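July, bag bench, second half of the afternoon

Picking up from where I stopped before lunch. The teal canvas is back on the table, and I have now spent more of my adult life thinking about the top edge of a bag than I would admit to at a dinner.

Where we are: the body cloth is settled. It is the coarse canvas from Godoy, the heavier of the two they sent, and it behaves. It takes a fold and remembers it, it doesn't fray the second you look away, and the color hides pencil marks, a thing I count as a feature since most of the pencil marks are mine. The lighter cloth was prettier and went limp as a dishcloth after one afternoon of handling. I have put it on the shelf where we keep the pretty ones.

The trim is where the time goes. We started with self-binding (canvas folded over canvas), and at the corners that makes a lump the machine refuses to climb. I broke two needles proving it and then a third because I wanted to be sure. Amancay Ocampo came over, watched the third one go, and asked if I was being paid per needle. She suggested black webbing along the top edge. I had suggested black webbing along the top edge in the spring, but I suppose it needed to ripen.

Webbing notes, for whoever inherits this drawer:

The Tarkik webbing is the stiff one. Cut ends have to be sealed or they turn into a paintbrush by evening. Seal them before sewing. Sealing them after sewing can be done, and there is a brown mark on the edge of my sleeve to say so.

Stitch the lower line first, then the upper. Going the other way, the canvas creeps and you end with a little smile of spare cloth at the far corner. I have unpicked that smile enough times to dislike it personally.

Longest stitch the machine will do evenly. Short stitches perforate the webbing like a stamp.

Then the eyelets. The plan on the board says "eyelets in trim, flush," in my handwriting, with a confident underline. I no longer recognize the man who drew that underline. 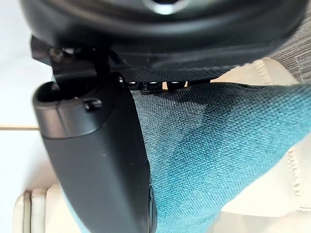

The trouble with punching through webbing is that the weave does not want a hole in it. It wants to slide apart and then slide back. A hot awl makes a clean opening but leaves a hard rim, and the rim is exactly where a cord will rub. A cold punch leaves no rim and also, by the next morning, very little hole. The compromise is to open the weave with a cold awl, twist, push the eyelet in while the thing is still surprised, and set it straight away. Staltudix sells a setter that claims to do all of this in one stroke. It does it in one stroke and then you do it again properly.

Spacing: I marked the test strip from the middle outward, having learned what happens if you start at one end. Every small error marches along with you and the last one is the sum of your character. From the middle, the errors at least split up and go in different directions.

Padding. The estimate in the folder is 316 grams of fill per bag, a number from the Estbridge samples. I weighed what I put in the last one and stopped when it looked right, and the scale said 88 grams under. So either the samples were overstuffed or I have a lean eye. Amancay squeezed both and preferred mine, then said the other one would sell better because people squeeze things in shops and like to be squeezed back. Leaving it open. If we go to the full weight the top edge has to work harder, and we are back to talking about webbing.

One thing to watch: with more fill in, the canvas pushes up into a ridge on the diagonal. Not a fault in the cut, as far as I can tell. I checked the grain twice and it runs true. I think the fill settles into the lower corner as soon as the bag is laid down, and the cloth above it has nowhere to go. Could try baffling it with a line of stitches across the inside, but then we own an inside line of stitches, and somebody has to sew it, and I know who.

Materials: the webbing roll is lower than the sheet says. The sheet says we have 1276 centimeters left, written with a precision that makes me suspect it was never measured. Please, whoever cuts from the roll, write it down at the time. I include myself, and mostly mean myself.

Left for tomorrow:
- make 6 more test strips with the cold awl, leave overnight, see which holes have closed
- ask Godoy if the heavy canvas comes any wider, as the offcuts are a shape useful only to dolls
- try one bag at full fill and one at mine, same cut, and let them sit on the shelf under something heavy
- new needles, a whole packet this time
- find the good chalk (Amancay has it, says she doesn't)

Machine oiled, iron off, setter put back in its box.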